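Bench notes, May: does the Clokow size stop purple fading?

Started this one because Nerys came back from the Trostura open day convinced that a coat of Clokow size will keep dyed papers from going gray in a window. I have heard that about three other products and I'm still waiting. Writing it down so we have something to argue over. 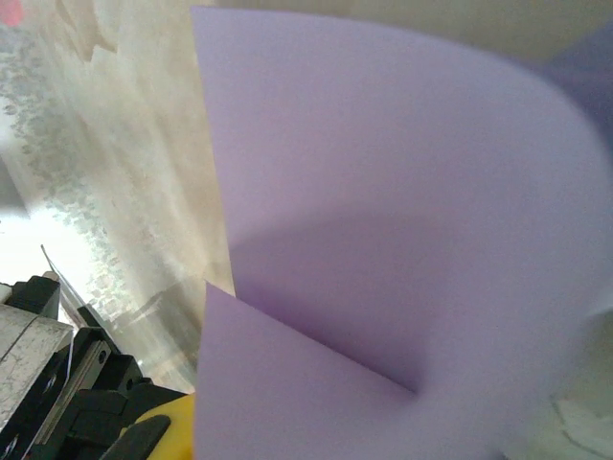
What the leaflet claims

"Up to 4 times the color life." Four times what? No light level given, no paper weight, no mention of which dyes. Senthil wrote to ask and got the same leaflet back as a PDF.

Setup

Lilac cover stock from the Ramasamy order, all from one pack. Cut into strips, half brushed with size at the strength on the label, half left bare. Nhàn did the brushing so that my opinions stayed out of it. Dried flat overnight between blotters. Each strip has card clipped over one end for comparison. South window, Dullgate workshop, upstairs.

I wanted a second set under the lamp at 1000 lux, but the meter reads differently depending on who holds it, so I don't trust that number and have dropped it.

After 2 weeks

Bare strips: a clear line where the card was, exposed part pinker and duller. Sized strips: also a clear line. Yamuna says the sized ones are a shade better. Unathi shuffled them face up with the labels underneath and asked her to sort them, and she got 7 right out of 12. I would not buy a drum of anything on that.

Side effects, which the leaflet skips

Sized paper cockled along the short edge and cracked when folded against the grain. With the grain it was fine. It also picks up thumbprints, and they don't rub off.

Not settled

Strips stay up until the end of next month. Nerys thinks the coat was too thin and wants a double one. Fair enough, though if it needs two coats the label should say so. Nhàn to brush a new batch, same pack if there's enough left. Ask Senthil whether the Clokow people will at least name the dye they tested on. Window blind to stay UP, please, it was down again this morning.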